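Back from the open day at Grevow and my feet hurt, but I have to tell you all about it while it's fresh. Long thread, sorry, get a coffee!

We were a group of 16, and Gönül Akgül met us at the door and took us straight to the practice kitchen, which I liked better than my own. 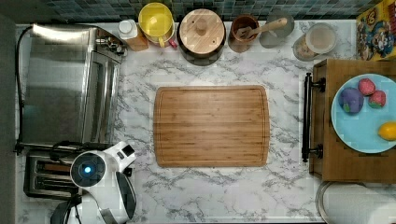 Can visitors try the arm themselves?

At the open day you could sign up for a turn at the controls, 2 minutes each, with Gönül standing by the stop button.

I signed up, of course. My hands were shaking like it was my driving test (and I failed that one, remember?). Hậu Kiều went before me and made it look so easy.

The job they talked about most was toast. You'd think toast is simple, but a slot is narrow and a slice has to go in straight, and Gönül said they'd spent 60 hours on that one chore since December.

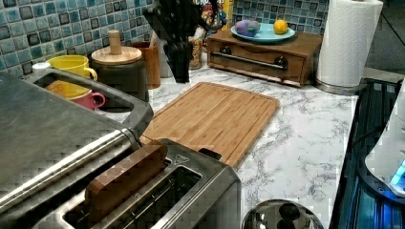
Danai Stefanou
Retired school cook, open day regular

Somebody asked why they don't just build a smarter toaster. Gönül laughed and said a toaster can't put the mugs away afterward. Fair enough!
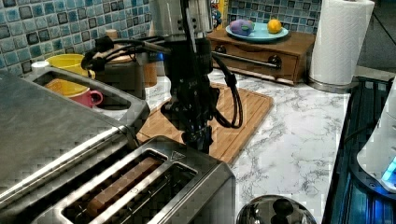
I cooked for schoolchildren for years, and what I always look at is how a kitchen is laid out. I'd want more elbow room around a toaster, myself. With the cutting board set at an angle on the counter like that, I'd be forever straightening it, and I told Gönül so, and she wrote it down, bless her.

Next open day is in December and I've already put my name down. Vangelis Zervas, you're coming with me this time, and you're driving.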